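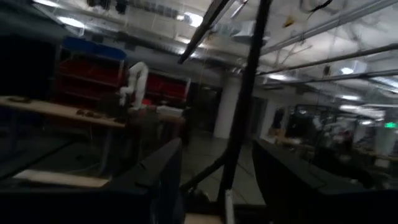 参加八月的读信活动,需要会德语吗?
德语没有要求。信都是用中文写的,工作时说中文或者英语,在小镇上买东西,用英语和手势也够用。

Zendano 商行旧信整理:征集参加者
地点:Okel 镇,Ruchti 楼
时间:八月,一共两个星期
名额:20 人

一、我们要做什么

Zendano 是一家老的贸易商行,从前卖钟表、染料和缝纫针到中国沿海的几个城市。商行早就关门了,它的文件留在 Okel 镇的 Ruchti 楼里。文件中有一部分是中国的商人、店员、翻译和他们的家人写来的信,一共有 2761 封,加上信封和附在里面的账单,我们编了 3931 页的号码。

这些信多数没有人仔细读过。商行那时候有一位办事员,他在信封的背面用铅笔写一两句德语,比如“要求推迟付款”或者“抱怨第二箱”。以后的人只看这一两句话,就以为知道信里写了什么。三年前我开始对照着读,发现铅笔写的话常常只说了信的最后一段。前面的几段写天气、写生病的母亲、写船期、写某某街上新开的一家店怎样抢走了客人,德语里完全没有。

所以我们想请能读旧式手写中文的人来,和我们一起把信一封一封地抄录下来,加上标点,并且写一个简短的内容说明。抄录好的文字以后会放在网上,让所有的人免费阅读。

这次征集的是参加者,没有工资。吃、住和一部分路费由我们负责,详细的情况请看第五部分。

二、信是什么样子的

写信的人不同,字也很不同。有的信是请人代写的,字很端正,用的是那个时候商业信函的固定格式,开头和结尾的客气话差不多一样。有的信是店员自己写的,写得很快,行书里面夹着草书,数目用苏州码子。还有少数几封是孩子写给父亲的,父亲在商行做翻译,信不知道为什么留在了商行的文件里。

纸多数是竖行的红格信笺,也有写在包装纸和旧账本页上的。有一些信被水泡过,下面几行的墨散开了。读不出来的字我们不猜,用方框代替,在旁边写明有几个字。这一条规则第一天就会说清楚,因为它引起的争论最多。

信里有不少地方话。宁波人写的信和广东人写的信,遇到同一样东西常常用不同的名字。我自己学中文二十多年,遇到“水脚”“九八规元”“抛盘”这样的词,开始的时候也是一个一个去查的。我们做了一个词表,现在还很不完整,参加者可以随时补充,补充的词后面会写上补充者的名字。

三、我们希望谁来报名

学历和专业没有限制。去年试读的时候,读得最快的一位是退休的中药房职员,她看了一辈子的手写药方。第二快的是一位学书法的大学生。历史系的研究生我们当然也欢迎。

报名的人需要做到下面几点:
年满十八岁。
能读繁体字,能读一般的行书。会草书或者苏州码子更好,不会的话可以在第一个周末学。
能用电脑打繁体字,用哪一种输入法都可以。
愿意每天安静地坐着读五个小时左右。
愿意让别人检查自己抄录的文字,也愿意检查别人的。
两个星期都能参加。只来一个星期的报名,我们这次不能接受。

如果您家里的长辈能读旧信,可是不会用电脑,可以两个人一起报名,一个人读,一个人打字。这样的一组占两个名额,请在报名信里写清楚。

四、每天怎样安排

上午九点到十二点读信。两个人一组,各自抄录同一封信,先不商量。抄完以后交换,把不一样的地方画出来,再一起看原件。两个人都不能决定的字,写在一张黄色的纸条上,放进门边的盒子里。

十二点到下午两点吃饭和休息。镇上的人这个时候也休息,面包店关门,请不要计划在中午买东西。

两点到四点继续读信。四点以后大家围在大桌子旁边,把盒子里的黄色纸条拿出来,一个一个地讨论。参加过试读的人说,这是一天里最有意思的时间。有一次为了一个字讨论到吃晚饭,最后发现那是一个店名,店的招牌在另外一封信的信头上印得清清楚楚。

星期三下午和星期天不工作。Okel 镇后面有一条上山的小路,慢慢走两个小时可以到湖边。湖水即使在八月也很冷,要游泳的人请自己小心。

第一个周末有一个短的课程,由我来上。内容是商业信函的格式、苏州码子、货币和重量的单位,还有怎样使用我们的抄录表格。已经熟悉这些内容的人也请来听,这样大家以后用的办法才一样。

抄录在 Bonent 里面做。Bonent 是一个小程序,左边看信的扫描图,右边打字,不需要安装,用浏览器就能打开。它有一个缺点,打字的地方是横排的,竖排的信抄进去以后要自己注意换行的位置。每一行用数字编号,信里抬头、空格的地方也要保留,我们有两页纸的说明书。

原件由 Regula Hubmann 管理。每天早上她把当天要看的信放在桌子上,晚上收回去。看原件之前请洗手并且擦干,桌子上不可以放水杯、茶杯和墨水笔,只用铅笔。我们不戴棉手套,手套会让人感觉不到纸的边,反而容易撕破。护手霜请等到下班以后再用。

五、吃、住和路费

住在 Ruchti 楼的三层和对面的一所房子里,都是双人房间。需要单人房间的人请在报名时说明,单人房间只有三间,先给年纪大的和健康上有需要的人。三层没有电梯。走楼梯有困难的人,我们安排住在对面房子的一层,读信的房间也在一层,门口没有台阶。

早饭和午饭由我们准备,晚饭大家轮流做。厨房很大,有一个电饭锅,米和酱油我们会买好。离得最近的中国食品商店要坐一个小时的火车,您吃不惯的话,可以自己带一点调料来。吃素的、对什么食物过敏的,请写在报名信里。

路费我们付火车票和汽车票的全部,按二等座计算。从欧洲以外来的参加者,飞机票我们只能付一半,请先把预订的价格发给我们,得到回信以后再买。保险由参加者自己负责。需要签证的人,我们会写邀请信。签证要等多长时间我们不能控制,所以请早一点报名。

两个星期结束以后,每位参加者会得到一份证明,写明工作的时间和内容。如果您的学校需要特别的表格,请带来,我可以签字。抄录的文字公开的时候,每一封信下面都写抄录者和检查者的名字。不愿意写真名的人可以用笔名。

六、怎样报名

报名从 2019 年 2 月 1 日开始,四月底结束。请用一封电子邮件寄来下面的材料:

第一,一封信,一页就够了。请介绍您自己,写明您在哪里学会读手写的字,读过什么样的东西。家里的旧信、族谱、药方、账本都算。请您自己写,句子不漂亮也没有关系。

第二,试读的一页。写邮件告诉我们您想报名,我们就把一页扫描图寄给您。请抄录这一页,加标点,不认识的字用方框。我们看的是您怎样处理不确定的地方。方框多的人不会因此失去机会,乱猜的字多,我们就会担心。

第三,写明您的生日、现在住的城市、会说的语言和方言。会宁波话、潮州话、广东话或者福建各地方言的人请特别写出来。

不需要照片,也不需要推荐信。

五月中旬以前,所有报名的人都会收到回信。人数超过名额的时候,我们会考虑方言和年龄的搭配,尽量让年轻的人和年长的人分在一组。没有被选上的人如果愿意,可以在家里通过 Bonent 参加检查的工作,时间自由。

七、常常有人问的几件事

有人问能不能把信的照片发到自己的网页上。目前还不可以。信里有些家庭的后代我们正在联系,有几家希望先看到内容。等全部公开以后,您可以自由使用,写明出处就行。您自己用铅笔做的笔记当然可以带走。

有人问能不能带孩子。我们没有照看孩子的人,读信的房间也需要安静。如果家人和您一起来,住在镇上的旅馆里,我们没有意见,晚饭也欢迎他们一起吃,饭钱另外算。

有人问信的内容能不能用来写论文。可以,而且我们很高兴。请在动笔以前和我说一声,有时候两个人选中了同一组信,早一点知道对大家都方便。

还有人问,为什么不把信寄回中国去读。商行的文件按照捐赠时候的约定要留在 Okel 镇,原件不能离开这里。扫描图以后会全部公开,在哪里都能看。可是有一些地方只能在原件上看清楚,比如折痕里面的字,还有淡红色的印章,扫描以后几乎看不见。

如果您认识合适的人,请把这个通知转给他们。特别是年纪大的读者,他们常常不上网,需要有人打印出来放在他们的手里。打印的时候请连第六部分一起打印,上次有一位先生只拿到了前面两页,等了很久也不知道应该怎样报名。

八、联系

报名、试读和内容方面的问题,请写给 Svenja Ortner,中文、英语、德语都可以。我的中文不是母语,如果通知里有哪一句写得不清楚,请您问我,我会再解释一遍。

住宿、路费和邀请信的问题,请写给 Regula Hubmann,她读英语和德语。用中文写给她的邮件会转到我这里,回信要多等两三天。

电子邮件的标题请写“八月读信”和您的姓名。一个星期以后还没有收到回信的话,请再写一次,有时候邮件会进到垃圾邮件里去。

Svenja Ortner
Zendano 商行旧信整理小组
Ruchti 楼,Okel 镇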